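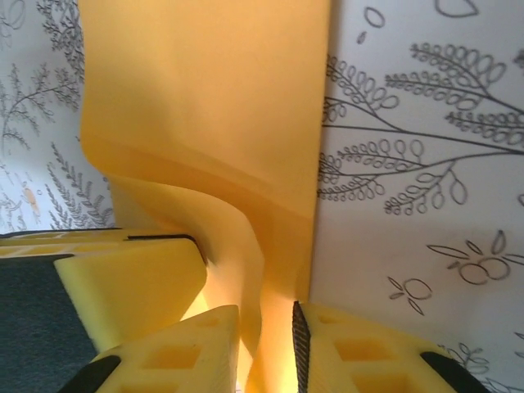

Dye notebook, 28 November 2022
Onion skins on wool, and the linen question again

Very good day at the pots. I've been waiting to get back to yellow onion skins since the weather turned, and the bag under the bench was finally full enough to do a proper bath. The color I had in mind going in was the yellow-orange of the translucent sheet at the top of this entry, especially the pale yellow it goes where the light comes through from behind. Wool can't glow like that, I know, but it's a lovely thing to aim at.

Materials

Skins: dry outer layers only, all yellow, no red mixed in this time. Weighed 103 g after picking out the roots and the papery bits of label.
Wool: the Skonau two-ply, scoured and tied in loose figure eights. Also one skein of the Yáñez single, which is softer and drinks up color like nothing else on the shelf.
Linen: offcuts from the Alton bolt, washed twice.
Mordant: alum at 10 percent of the weight of the wool, dissolved in hot water before it went in the big pot.
Water: tap for everything. Rain barrel has leaves in it and I didn't want to guess.

Mordanting

Brought the wool up slowly, which is the part I always want to rush. It was worth the patience, no felting at all, even on the Yáñez. Left it to cool in the pot with the lid on and squeezed it out by hand. The linen went in afterward in the same liquor, mostly to see what would happen. I know alum on its own doesn't hold well on plant fiber, so please don't anyone copy that bit as a method.

The bath

Covered the skins with water and simmered for an hour. The smell is soup for the first while and then something closer to hay. Strained through the old pillowcase – the mesh bag lets crumbs through and they stick in the wool and leave freckles. The liquor looked like strong tea and I got very excited and forgot to take a pH strip. Put one in later, after the first skein had come out, and got a reading of 5. Going to write that down as the bath pH with a question mark next to it.

Split the liquor between the enamel pot and the dented steel one so I could run the wool and the linen side by side.

Results, enamel pot (wool)

Skonau, first dip: deep marigold, very even, a bit darker where the ties were snug. Oh, this is a good yarn! It has a slight grayness of its own before dyeing and that seems to push the color down toward brass once it's rinsed.

Yáñez, first dip: brighter and more orange than the Skonau after the same time in the pot. Nearly too much. I love it.

Skonau, second dip (bath already used once): soft straw yellow. This would be gorgeous next to the first one in a stripe and I'm setting both aside for the sample blanket.

Exhaust bath: a small skein left in overnight with the heat off. Will add the result on the shade card when it's out and rinsed.

Results, steel pot (linen)

Patchy. Pale tan with darker islands where the cloth folded over on itself. I stirred it less than I should have, as I was fussing with the wool. The piece that had been sitting flat on top is the best of the lot, a warm biscuit color, and I'd happily use it for the lining of something.

Next linen goes through tannin first. There's still a jar of oak gall powder on the top shelf, left from the Cleno samples, and those swatches are the only linen we've done that still look rich after a season in the window. If you use the jar, write on the lid how much you took.

Iron dip

Couldn't resist. Dropped a short length of the marigold Skonau in the iron bucket for 2 minutes and it turned olive so quickly that I laughed out loud. Really handsome, a mossy olive with some brown left in it. Longer would make it dull and I think a bit harsh to the touch, so keep it short and keep it moving. The iron bucket has its own spoon – red tape on the handle – and it must never go near the alum pot. I rinsed the sink down afterward and wiped the tap.

Lightfastness

Wound cards for all the skeins that are dry enough. Half of each card is wrapped in foil and they're going up in the south window with the madder ones. Take down in February and compare. Onion has a poor name for fading, and I want our own cards to point to when people ask.

To do

Buy pH strips, the tub is down to the scraps.
Rinse the exhaust skein, dry it away from the heater.
Relabel the alum, the writing has run.
Save skins! Red ones in a separate bag, please, they go much greener and I'd like to try them on the Yáñez next.
Find out whether there's any more of the Skonau in the same lot. The new cones feel drier and I want to test one before committing to the whole blanket.
Tannin soak for the remaining Alton linen, cut the pieces smaller so they can move in the pot.

Spent skins are in the compost. Leftover liquor is in the glass jar at the back of the fridge, marked with a skull so it doesn't get mistaken for stock. Use it within the week or pour it out.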